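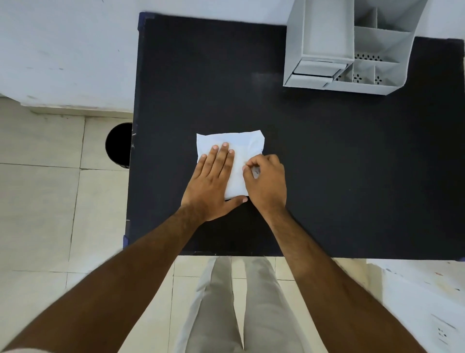
How do I get a bill idea in front of my state rep?

Posted by Plorano, Jul 17, 2021

I live out in Rekiscombe and our town still follows a road salt rule from 1992 that makes no sense for gravel roads. I'd love to see it changed at the state level. Do I write a letter, call, show up? I've never done this and I feel kind of silly asking!

Tadside
Not silly at all! I sent mine a one-page letter with the section number of the law right at the top, and a staffer called me back in 2 weeks. Keep it short, put your street address on it so they know you're in the district, and ask for a meeting at the local office — the capitol is a zoo in session.

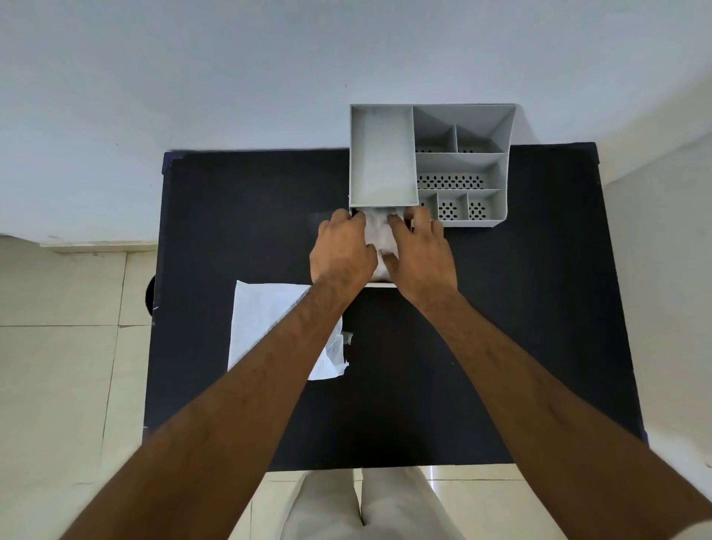

Do I have to write the bill myself?
Plain words are fine. The drafting office turns your idea into legal language once a member agrees to sponsor it.

Mine got a number (HB 2287, I was so proud) and then sat in committee until December, when the session ended. We're starting over with 6 cosponsors.

Goossens
just call. they ignore mail. also check it's a state rule first, my town had its own ordinance and I bugged the wrong office for months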